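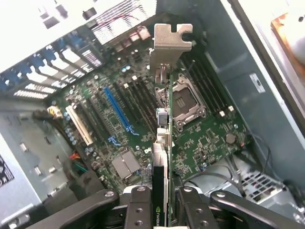
The Pukwood fingers holding a graphics card upright over the board, seen from the wrist camera.

Pukwood two-finger gripper kit, reviewed
12 Sep 2021

I have been meaning to write this one up since May, when the kit landed on my bench, and I'm rather glad I waited, as my opinion of it has changed a good deal. The Pukwood is a gripper set for small robot arms, sold by Nikunura, and I bought mine to help with stripping and rebuilding old desktop PCs. It's fiddly work, and I do enough of it to want a hand!

In the box you get the gripper body with its jointed links, a pair of black metal finger plates, a bag of screws and a wrist camera with its bracket. Putting it together took me 40 minutes, with a break for tea, and the instructions are friendly enough once you get past the second page (which seems to have been printed before the third was finished). My one real grumble at this stage was the camera cable, which is too short for my arm, and I had to buy an extension.

The fingers are what I'd pay for again. They're flat plates drilled with threaded holes, so you can screw on pads or little hooks of your own, and I've had a lovely time making some. For graphics cards I leave them bare and grip the card by its shroud, one finger on either side. I do like to go in from above with the tower lying open, and the camera gives a good view down past the card to the board, memory slots, processor socket and all. I found that view a great comfort when lining things up – far more than I expected.

Now for the less happy part. The software, called Oda, is slow to start and forgets its grip settings if you close it the wrong way. I lost mine 3 times in the first fortnight and now keep them on a scrap of paper. It also won't let go of a slot latch for you, of course, so you still need to get a finger or a plastic spudger down there yourself. And the matte black finish, handsome as it is, disappears against dark parts on the screen, so do get yourself a decent lamp.

I also tried the Bultitz gripper, which is cheaper and quieter, but its fingers are moulded in one piece and I missed those threaded holes terribly. If you mostly pick up boxes, it would do you nicely. For anyone poking about inside computers I'd still go for the Pukwood, and I'd order the longer cable with it.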